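Ticket: Second gripper set for the scooping bench, buy now or wait?
Queue: Equipment and spend, Clangate site
Status: Open, waiting on quote
Priority: Normal

Right, I'm opening this because the budget round shuts on Saturday and I'd rather have it all in one place than spread over six emails. Short version: the arm on the scooping bench is fine, the fingertips are not, and I need to decide whether we pay for a proper set from Fekete or carry on nursing the old ones until the new year.

What's going wrong: the spoon turns in the grip. It doesn't do it every time, which is the annoying part. I ran 30 scoops yesterday afternoon with the usual set-up and had 5 where the handle had twisted by the end of the run. Swapped to the spare tips, same story. Turned the grip force up a notch and it got a bit better, but then the motor started grumbling, so I've put it back where it was.

Things I've ruled out so far: it isn't the program (I rolled back to the October version and got the same twist), it isn't the mounting bolts, and it isn't the table moving, because I checked that with a level and felt very silly doing it.

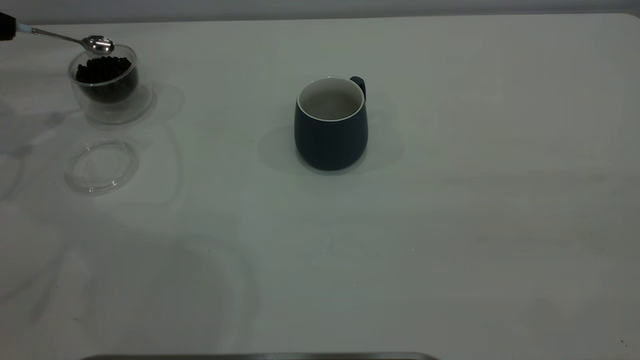 Posted by the bench lead, Clangate, 14:20

The job is spoon from the little clear cup of dark beads across to the blue mug, and the gripper has hold of the handle well back from the bowl. That's a long way out for such small tips to be steadying a load! A spoon handle held that far out was always going to want to roll, so I'm fairly sure what we need is a grooved tip.

Now the money. Fekete's set with the grooved inserts is 1,849 before delivery, and they say 38 days from order. Nedbridge will do plain blanks for a lot less, but we'd have to cut the grooves ourselves and I don't trust my filing that far. There's also a used set going at Vesness, no price yet. I've asked whether the flange matches ours, as last time I assumed and we ended up with a very expensive paperweight.

Update, 16:05: wrapped the handle in a bit of rubber tape and did a few more runs. Much better, but the tape creeps and I wouldn't want to leave it going over lunch. It'll keep us ticking over while we wait — that's about all I'd claim for it.

Update, 16:40: Vesness came back. Wrong flange. Crossing that one off.

So my ask is to put the Fekete set in this round, plus one spare pair of inserts if they'll quote them separately. I've left the spare off the form until I hear back. Please don't close this ticket until the order number's on it.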